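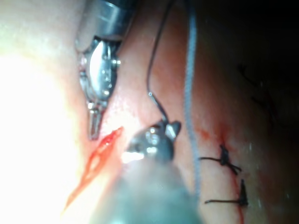

Can you still get in if you never bought a ticket for Studetari? Only on Sunday, when the comics market hall opens to all comers and the panels and costume parade stay ticketed.

By Drita Shehu
November

Well, the weekend passes went in a single evening, all 500 of them, and my inbox has been full of sorrowful messages ever since (I do read every one, I promise!).
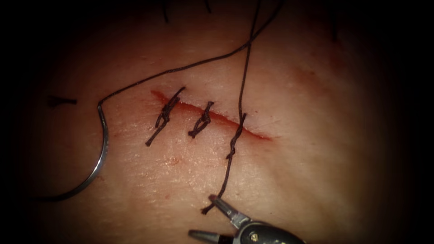 Three stitches in dark thread across a straight cut.

The market hall is my favourite part anyway. Fadime Ağca is bringing her hand-stapled minis, and Cengiz Kırmızıgül will be drawing sketches while you wait, so do go early, as his queue had reached the cloakroom by lunch last year.

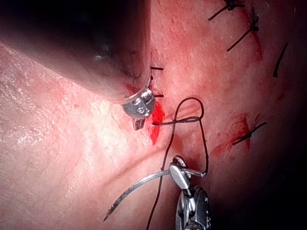
Instruments beside a small incision, with two trimmed suture ends.

If you're coming in costume, please keep props short enough to carry through the side door, and leave wings until you're inside. There's a mirror by the stairs and Müzeyyen Yüksel has pins.
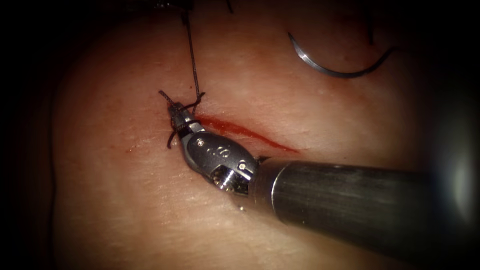 Getting there

Take tram 8 to Yalçınkaya and follow the capes.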